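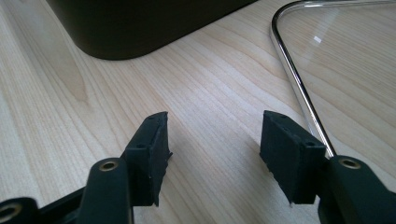

*Figure 4. Jaws open over the bare tabletop, pads not touching anything.*

## 3. Open-jaw reference

The width estimate in the Jukell method is scored against this pose, so record it at the start of every session.

1. Hold the gripper over a clear patch of table and let the jaws open fully.
2. Check that both finger pads are in view, with bare surface between them.
3. Hold still until 214 frames are logged.
4. Close the jaws until the pads meet, then open them again. Do this 3 times.
5. Save the run under the session name.

**Note:** Rough lower edges on the pads are fine. The fit uses the inner faces only - see Balogun and Chukwu's notes on pad wear.

**Note:** Objects may stay on the table at the far side. In our tests they did not change the open-width reading.

**Caution:** Do not swap pads partway through a set. If a pad has to be changed, discard the reference and go back to step 1. Pads are replaced in pairs after 1,500 closures.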